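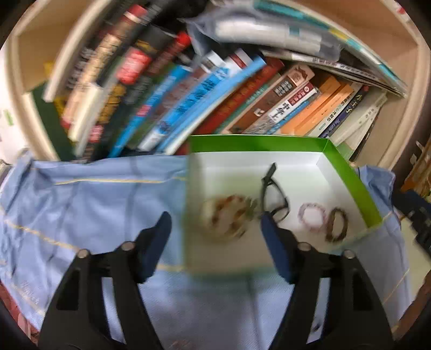 3.2 Where small things get put down

Figure 2. Shallow open box with eyeglasses and beaded jewelry, set against a row of books.

Most of the earlier work on household clutter counts objects per room (Keogh and Brouwer; Jin). We wanted something else, namely where people put the small stuff they take off or empty out at the end of the day, and how long it takes them to find it again. Glasses, rings, keys, loose change, earbuds. We call these places drop spots. A drop spot can be a box, a dish, a windowsill, the top of a microwave. Open containers like the one in Figure 2 were coded OC, flat surfaces FS, drawers and anything with a lid CL.

The Nurstead sample was 24 households, all visited in October. Each one kept a paper diary for 24 days. One line per search, nothing fancy: what was lost, first place looked, place found, minutes. That gave 2634 usable lines after cleaning. Lines with no end time were dropped, also lines where the item was never found (these are treated in section 3.4).

Coding was done by two of us, Âu and Horgan, working apart. Agreement on drop spot type was 80 percent on the first pass. Most of the disagreement came from trays. Is a tray with a half-inch lip a container or a surface? We went back and forth and in the end said container if a pencil would not roll out of it. Crude, but agreement went up and we kept it. The Egan checklist has no rule for this at all, which may explain why its container counts run so high.

Main result. People with one open container in a room they pass through daily had shorter searches than people with several. Lidded boxes did worst, worse even then flat surfaces. This surprised us. Diaries suggest why: lids get things stacked on them. "Under the mail, under the cat's blanket, in the box," as one diary had it. Three households gave up on their lidded box before the second week and moved to a bowl.

Glasses behave differently from the rest. They are taken off wherever reading stops, so the drop spot follows the chair or the bed and not the door. Shelves next to a reading spot came up again and again. Keys almost never left the hallway. Jewelry sat in between, bedroom mostly, bathroom second, kitchen for rings only (dishes).

Household size did not matter much once age of the oldest memeber was in the model. See Table 4.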